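1/11/25

Small charities should publish what they pay for land and buildings, and they should do it before the money is raised. I gave to the Benard school fund for years, and in July I read its annual letter twice looking for one number: the cost of the new dormitory. The letter said 1,243 people had donated. It didn't say what the contractor was asking. 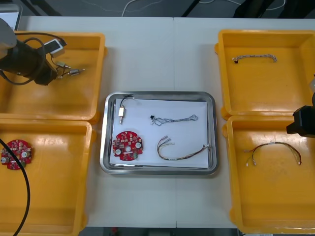
I don't think anyone at Benard is dishonest. Most small funds are run from a kitchen table, and writing up a budget is dull work. But a donor who sends 51 dollars is being asked to trust strangers with it, and a one-page budget would take an evening.

The Drulleo clinic appeal does this well. Its page lists the roof, the well and the fence, each with a quote and the name of the builder. When the well came in at 2,943 dollars, well over the quote, they said so and left the old figure up next to the new one. I gave again after that.
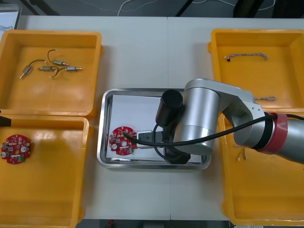 Some people argue that open budgets scare donors away, or that local sellers will raise their prices once they see how much has been collected. The second point is fair. A fund can hold back its total until the sale closes – a few weeks is fine – and still show the quotes it has received.

What I won't do any more is give toward a round target of 1,000 dollars with nothing under it. I've written to Benard to ask for the dormitory figures, and my next check will wait until they come.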